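Leave the Bench Alone
Filed under: Workshop, Opinion

I have been building a kitchen bench for a robot arm at the Rurevton shared workshop since September, and I want to argue for something that gets little respect in our hobby, namely a boring, fixed layout that stays put for weeks.

Most home builders I read change the setup every time the arm does something right. It picks up a cup, so out comes a different cup, then a different table, then new lighting. I did this on my first build, the Brutach. After 102 logged attempts I could not tell you whether the arm was getting better or whether I had handed it an easier job. The log was useless and I threw it out.

On the current build, which I call Cuvitz, I set a rule. The same toy food and the same dishes go on the same white table for 200 attempts before anything is swapped. Starting positions can drift a little, the way things do when a person sets them back by hand. The objects themselves do not change. If I want to try a new gripper finger or a new speed limit, I try it against the set I already know.

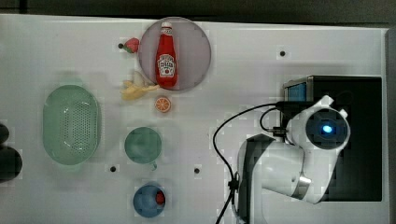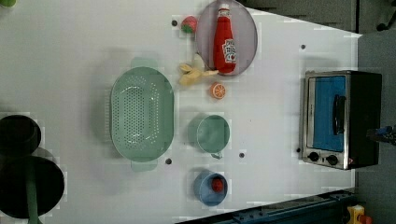 The Cuvitz table, with the plate, ketchup bottle, colander and toy food.

The usual complaint is that a fixed set teaches the arm one table and nothing else. That is fair, and I expect to pay for it later. But an arm that fails on one table is going to fail on 12 of them, and on 12 tables I will have a much harder time finding out why. A banana with floppy peel is a hard enough object. So is a tall bottle. I would sooner know exactly how those go wrong than have a clip of one lucky grab in a real kitchen.

The second complaint is that toys are cheating. I used to think so too. Then I priced real groceries for a week of evening sessions, and thought about cleaning ketchup out of a wrist joint. Toys can be dropped 100 times and go back where they were. Real food comes at the end, if it comes at all.

My last point is about sharing. A person who wants the bench on a Friday night can run my routine from the sheet taped inside the Pacheco cabinet and get numbers I can put next to mine. That only works if the bench is the same one I left. So please, if you borrow it, put the strawberry back by the plate. And if you have a great idea for a new object, write it on the sheet and let me finish the run first.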